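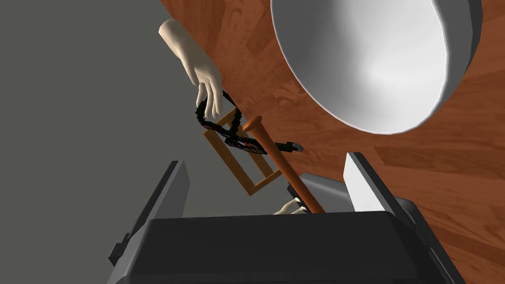

Besa Beading Cord – 3 mm, sold by the spool

I've been stringing beads at my kitchen table for 17 years, and I've gone through a lot of cord in that time. Some of it frayed, some of it stretched until the necklace hung like a jump rope, and one batch turned my neck blue at a July wedding. So when I started my little shop, Cultness, cord was the first thing I wanted to get right.

Besa is the one I kept reordering for myself. It's a waxed cotton with a tight braid, made for us by Kinoshita, and it has a nice firm feel without being wiry. You can knot it, undo the knot (within reason!), and knot it again, and it won't go fuzzy on you. I use it for chunky necklaces, bag charms, curtain ties, and once for an emergency shoelace.

What it works with

Any bead with a hole wider than the cord. That means most large wood, ceramic and resin beads, and pretty much everything in our Ledis range. It won't go through seed beads or most small glass ones, so please measure before you order. I get more returns over this than anything else on the site. If your beads are borderline, dip the end of the cord in a bit of clear nail polish, let it dry hard, and trim it to a point – that makes a decent needle and gets you through the fussy ones.

Colors

Black, forest, plum, oatmeal and brick. Plum comes out darker in person than it looks on most screens, closer to eggplant. Forest has been in and out of stock all fall but it's back now. I dropped the mustard, sorry to the three of you who loved it.

Looking after it

Keep it out of the shower and the pool. If a finished piece gets grubby, wipe the cord with a damp cloth and lay it flat overnight. Don't hang it up to dry or it'll pull long. The wax wears off a little at the back of the neck after a season or two, and a quick rub with a plain beeswax block brings it back.

The details

Material: waxed cotton, braided
Thickness: 3 mm
Item number: 894
Sold as: one full spool, no cut lengths

Shipping

Orders go out from my house, usually the next morning. Padded envelope for one spool, box for more. If you want matching spools for a big project, put a note on the order and I'll pull them from the same dye lot – colors do shift a touch between batches.

Page updated November 30, 2025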